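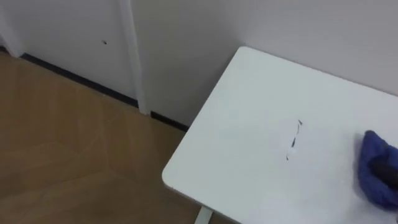 Item 4, tabletop. Dark streak near middle, blue cloth to the right of it.

BRISSTEAD HOUSE — ROOM INSPECTION, MEETING ROOM 11
Date: 19 Sep 2026
Checked by: Byung-chul Cho
Form ref: 1201
Marks used: OK / FIX / WATCH / N/A

1. Door and closer
OK. Closes by itself, latch catches. Bit stiff on the handle, same as February.

2. Way out clear
OK. Two chairs were stacked behind the door when I got here, moved them to the store. Please stop stacking chairs there.

3. Floor
OK. No lifted planks, no trip edges that I could find. Walked the long seams with shoes off, nothing catching. Felt pads on chairs — three missing, see item 7.

4. Tabletop, surface
WATCH. Dark broken line near the middle, looks like marker or ink. Runs more or less up and down, in short dashes, little hook at the top. Faint smudges around it. Small whitish speck right next to it, couldn't tell if it's a chip or a crumb. Check with a fingernail when the table is clean.
Cleaning order for this one: damp cloth first, then the Finska spray if it doesn't shift. Spray on the cloth and NOT on the table. No scouring pads. The other white table got a dull patch that way and it never came back.
If any line is left after that, leave it and write it on the sheet. Do not keep rubbing.

5. Tabletop, edges and corners
OK. Corners rounded, no splits, nothing sharp. Ran hand along the full edge including the underside. One sticky spot underneath (gum, old). Scraped off.

6. Table legs
OK after tightening. One bolt was a quarter turn loose. Rocked the table from each corner, doesn't move now. Recheck next time, it was loose last time to.

7. Chairs
FIX. Three missing felt pads as above. One chair has a cracked back slat, tagged and taken out of use. Don't put it back because you're one short.

8. Wall behind table
OK. White paint, couple of scuffs at chair height, cosmetic only. Table is up against the wall so check for cables before pushing it back in.

9. Outlets and cords
OK. Covers tight. Extension cord in the cupboard has a nick in the sleeve — binned it. Need a new one, ask Bataineh for the flat plug kind.

10. Lights
OK. All on, no flicker. Switch plate needs a wipe.

11. Cleaning supplies
FIX. Finska spray nearly out. Dritum floor cleaner fine, more than 5 liters left, but the cap was off and the label is half gone. Wrote the name on it with tape. Keep all bottles on the top shelf with caps ON. Blue cloths are for tables only, go in the wash after use and not back on the shelf.

12. Markers
FIX. No permanent markers in this room, was agreed already. Found two in the drawer, took them to the office. Dry erase only, and put paper under if you're writing on the table.

13. First aid box
OK. Seal intact. Band-aids low, will add.

14. Windows
N/A this round, done seperately.

TO DO
Felt pads x3
New extension cord (Bataineh)
Finska spray
Fingernail check on the speck, item 4
Recheck leg bolt, item 6
Chair slat, repair or toss, office to decide

Room can be used. Questions to ext. 2099, leave a message if I don't pick up.
B. Cho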